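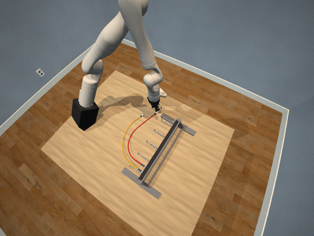 Simulated arm goes to the cable but the grip fails, our student project

Posted by Zixuan Shao, Apr 19, 2020

Hello everybody. I am in the robotics club of my school in Grakarthorpe. We are 2 students on this task and we work only in simulation now. The arm must take a cable by the metal connector and put it into the rack, between the prongs.

The arm moves well. It arrives at the connector of the red cable and the gripper closes. But when it lifts, the connector slides out of the fingers and the cable jumps to the side. I ran it 20 times and it worked in 9 of them. With the yellow cable it is the same. I already made the friction of the fingers bigger and I see no difference. What should I check next?

butex_lab

Please look at your time step before you touch the friction again. A cable in simulation is usually a chain of small bodies with joints. If the time step is too long, the joints pull very hard at the moment of lifting, and the light connector on the end gets all of this force. Make the step half as long and lift more slowly. Also compare the mass of the connector with the mass of one cable segment. In my project last December the connector was much too light and I had exactly this jump.

Albers

I had this also. Try a stronger gripper.

Zuderetti

A stronger grip can make it worse, I think, if the fingers go inside the connector and the solver pushes them apart. Turn on the drawing of the collision shapes and look at the connector from near. Mine had a collision shape that was round, but the visible part was flat, so the fingers were holding a ball. I changed it to a simple box and the sliding stopped.

One more thing: do you change the friction on both sides? Some simulators take the smaller value of the two materials. Then your change on the fingers does nothing.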